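4.2. Reorganización del puesto de clasificación

El estudio se realizó en el taller de recuperación de equipos de Rismont, donde 9 operarias clasifican aparatos domésticos devueltos antes de su reventa o desguace. Hasta agosto de 2021 la tarea era enteramente manual: cada aparato se sacaba del lote, se identificaba, se separaba de sus accesorios y se depositaba en la bandeja de destino. Con la introducción de la célula Koltalex, la separación de las piezas de geometría regular pasa al brazo automático, y las operarias asumen dos funciones nuevas: la demostración de agarres con una pinza de mano y la resolución de los casos que el sistema rechaza.

La demostración se efectúa sobre mesas con objetos mezclados, en condiciones deliberadamente poco controladas. Los aparatos planos, como los equipos de red, se toman por los cantos laterales con ambos dedos (figura 3). Cada operaria dedica a esta función un turno parcial de 40 minutos.

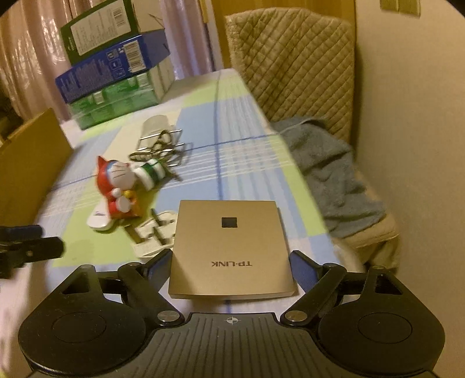 Widad Nasrallah
Investigadora en ergonomía y organización del trabajo, grupo Kuo

Figura 3. Agarre lateral de un dispositivo TP-LINK con la pinza de mano. Detrás, sobre el mantel de cuadros, otros objetos pequeños, entre ellos un ratón de ordenador blanco y unas tijeras.

El corpus de demostraciones comprende 900 agarres. Su registro modificó el reparto de la jornada de un modo que el plan inicial no contemplaba. La demostración exige movimientos más lentos que la clasificación ordinaria, y el sistema de primas vigente, basado en piezas por hora, penalizaba a quien la realizaba. La corrección del baremo se acordó 10 días después del inicio - con efecto retroactivo para las operarias ya asignadas.

En las entrevistas se distinguen dos valoraciones. Las operarias con mayor antigüedad describen la demostración como una extensión de su oficio, próxima a la formación de una compañera nueva. Las de incorporación reciente la perciben como una tarea ajena, cuyo resultado no pueden comprobar en el propio puesto. Siu-fong Au, responsable de turno, señaló además que los rechazos de la célula concentran los objetos más difíciles - cables enredados, piezas muy pequeñas, formas irregulares - y que la carga de atención por pieza aumenta aunque disminuya el número de piezas manipuladas.

Este desplazamiento no queda recogido en los indicadores que genera el programa de supervisión Etidov, limitado al recuento de piezas y paradas. En la sección 4.3 se propone un registro complementario de la duración de cada intervención.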